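Visit report: Esano test kitchen, Clarkside, 13 June 2025

Esano occupies the ground floor of a former print works at Clarkside. The company develops frozen dough products for canteens and small shops, and the test kitchen is where reheating instructions are written before they go on the bag. Ekkachai Bunnag met our group at the loading door and led the visit. Chutima Saengthong, who is responsible for the dough formulas, joined us for the second half.

The dough room came first. It holds two spiral mixers and a sheeter supplied by Grultudard. Flour arrives in 800 kg lots and is sampled for moisture on receipt. Water is dosed by weight. Mr. Bunnag explained that the former practice of dosing by volume was dropped in April after a run of sticky batches.

Proofing takes place in a cabinet made by Esposito, with humidity logged on paper as well as on the controller. Shaped buns are held there on trays, then moved to the blast freezer next door. We were not admitted to the freezer but saw the trolleys and the record sheets.

Questions from the group mostly concerned shelf life and the flour specification. Ms. Saengthong declined to give the protein range. She did say that the current bun formula has been through 200 recorded bakes and steamings, and that surface wrinkling remains the most common fault noted on the sheets.

Reheating instructions are written for two classes of equipment: the 900 W countertop units found in small shops, and the large cabinets used in canteens. For countertop work the kitchen favors a perforated steel tray over a solid one, as condensate can drain through the holes. Spacing matters too. Four buns in a diamond, one each at the back, front, left and right, suit a round pot, and a clear glass lid allows the domes to be checked without lifting it. The written instructions for canteen cabinets are still in draft.

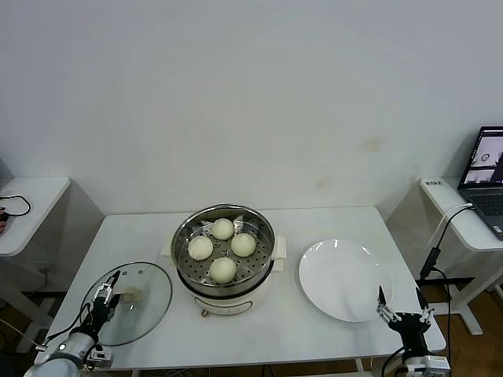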